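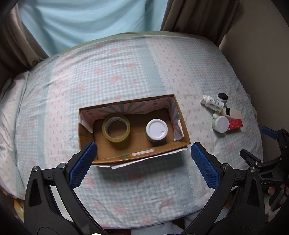
Posted by Brodie Ngata | Updated 2/1/20

About Fokgate Hoops

Fokgate Hoops is a youth and adult basketball program that runs out of two rented gyms on Tretov Avenue. We teach kids to dribble with both hands, we run a winter league, and we put on one outdoor three-on-three tournament a year. If you came to this page looking for a pathway to a college scholarship, I'd read a few more paragraphs before you pay for anything, ours or anybody else's.

I started the program after coaching for a travel club that I won't name. Parents there were paying for "elite exposure," and I sat in the bleachers at plenty of those exposure events. I saw a lot of vending machines. I saw very few college coaches, and the ones I did see were looking at their phones. Meanwhile the kids were playing five games in two days and couldn't make a left-handed layup by the last one.

So we don't rank players. We don't sell highlight videos. People ask why we don't have a "gold" team and a "platinum" team, and my answer is that I've seen what those names do to the price.

What we run

Winter league starts in October, which I know is not winter. The gym time is cheaper then. Teams are drawn up by the coaches after one open run, and no, you can't request to be with your cousin. Every kid plays at least half of every game. Some parents hate this rule in close games and love it in blowouts.

Skills nights are for third grade through eighth. Ashok Bhatia has charge of them. Ashok played point guard a long time ago and still thinks most of the game is footwork. He is probably right, but I have argued with him about how much of an hour a nine-year-old can spend on pivots before he goes and lies down under the bleachers. We settled on fifteen minutes.

The adult run is four-on-four or five-on-five depending on who shows up. Call your own fouls. It gets loud.

The Pant Street three-on-three is our summer event. The city closes one block of Pant Street and we put down taped courts and portable hoops. Last summer we had 992 players signed up. You may see the number 1476 on an old flyer. That number came from somebody adding spectators to players, and I asked for it to be taken down. The year before, it was around 1000, so we are not growing, whatever the local booster emails say. I'm fine with that. The block only holds so many courts, and I'm the one who has to find referees.

What we don't believe

I get a sales call most months from a company with a new way to measure children. Last year we tried one, the Tonovero shot tracker, on loan for one session of skills nights. It gave us charts. The charts said the kids who missed a lot were missing a lot. We gave it back. If you can show me a middle schooler who got better from a chart, I'd like to meet the kid, and I'd also like to know how many shots he took in the driveway that same month.

I'm also not convinced that basketball builds character by itself. I've known some real jerks with excellent jump shots. A decent coach might help a kid a little. That's about as far as I'll go on a website.

Money

Fees pay for gym rent, insurance, referees and balls, mostly in that order. Coaches get a small stipend. If the fee is a problem, tell me or Ashok and we'll work it out without making you fill in a form. The shirt is included. Sizes run small and I have complained to the printer about it.

Finding us

The office is at 1023 Tretov Avenue, upstairs, next to the tax place. Somebody is usually there in the afternoon during the season. In the off-season, leave a message and I'll call you back, though it may take a couple of days. Use the side door for the gym. The front one sticks.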